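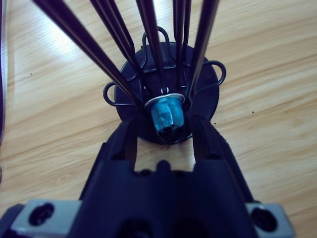 Huvimar has released the specification for the Lyimo, a mid-range handset whose main change over last year's model is a rear cover and battery that the owner can remove with ordinary tools. The back is no longer glued at any point. It is held by two captive screws at the lower edge, and the battery sits in a tray beneath it with a single pull tab. The fixing method is an old one, of the same family as a metal nut seated on a washer at the centre of a round black base, where the load is spread by the washer and the joint can be opened and closed again without damage to either part. In the Lyimo, each screw bears on a thin steel ring set into the cover, so that repeated tightening does not crush the plastic around the hole.

The company published the details on May 4, 2025, having shown an early unit to dealers in February. At that stage the cover was still bonded along its top edge.

Wendell Kincaid, head of mechanical design at Huvimar, said the adhesive was dropped after the seal was redesigned. "The glue was doing two jobs, holding the cover on and keeping water out. We gave the first job to the screws and the second to a moulded gasket," he said. "The gasket is replaced each time the battery is changed. A spare is supplied with every battery we sell."

The handset measures 8.7 mm at its thickest point and has a 6.4-inch OLED panel with a refresh rate of 120 Hz. Screen area is given as 86 per cent of the front face. Pixel density is 453 per inch. The processor is the Vuvadov, an eight-core part already used in the firm's small tablet, here paired with 8 GB of memory and either 128 GB or 256 GB of storage. A card slot is fitted under the rear cover, beside the battery tray, and can be reached only with the phone switched off.

Charging is by USB-C at up to 87 per cent of capacity in the default mode, after which the phone holds its level until it is unplugged. The limit can be turned off in the settings menu. Wireless charging has been left out. Kincaid said the coil would have had to be mounted on the removable cover, with spring contacts to the main board, and that the contacts had worn too quickly in testing.

Water resistance is rated at IP54, lower than that of the glued model it replaces. The rating applies only with an undamaged gasket in place and both screws fully tightened. Huvimar lists the correct torque in the printed guide and supplies a small driver in the box.

Software updates are promised for five years, and batteries, gaskets and covers will be stocked for the same period. The screen can also be replaced, but Huvimar classes this as a workshop repair. Prices have not been announced.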